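The Commentary

My grandmother left me her house in Trania, her debts at the bakery, and a commentary in two volumes on a poem I had never managed to finish. The poem is the long one about the pilgrim who goes down into the well and comes up inside a star, and everyone in our part of the country has to learn the opening by heart at school, which is probably why so few of us ever get to the end of it. The commentary ran to 700 pages. She had read it, as far as I could tell, every winter of her adult life, and she had written in the margins in a pencil so hard and so faint that I had to carry the book to the window to make out a word.

I started in August, when it was too hot to do anything sensible. The author's idea was that the poem was a set of instructions, passed down by a brotherhood of bell founders from Givia, and that anybody who read it in the proper order would find a door. He was very serious about the door. He spent the whole first volume getting ready to talk about it, with a great deal on the weight of bells and the meaning of the color green, and I will admit I skipped some of the bells.

My grandmother hadn't skipped them. Next to the longest passage on bronze she had written, "Soup at 7, don't forget the bay leaf," and a little farther down, in the same patient hand, "He is wrong here but he is lonely."

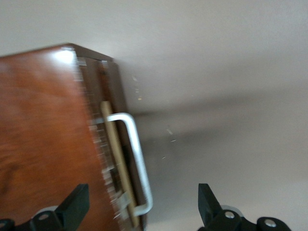

I read that line over several times, and then I made myself some coffee and went back to the beginning and read the bells after all, every one of them, the way you listen to an uncle who has come a long way to tell you a story. It went better after that. By the time the evenings cooled I had reached page 264, where the pilgrim stops on the stair and can't remember his own name, and the commentator says this is the first of the hidden keys. "Or he's tired," wrote my grandmother. "I was so tired that spring."

I hadn't known about any spring. I turned the pages faster, looking for more of it, and found only a recipe for plums and a long quarrel over a verb. Then, on page 410, where the author at last comes to his door and describes it with such care (the hinges alone take him a paragraph), there was no pencil at all. The margin was clean from top to bottom. But the paper had gone soft and a bit gray at the corner, the way paper does when a thumb has rested on it year after year, and I put my own thumb there and sat for a while with the window open, listening to somebody down the street calling a dog in.

Then I took up the poem itself and began to read it aloud, starting with the well.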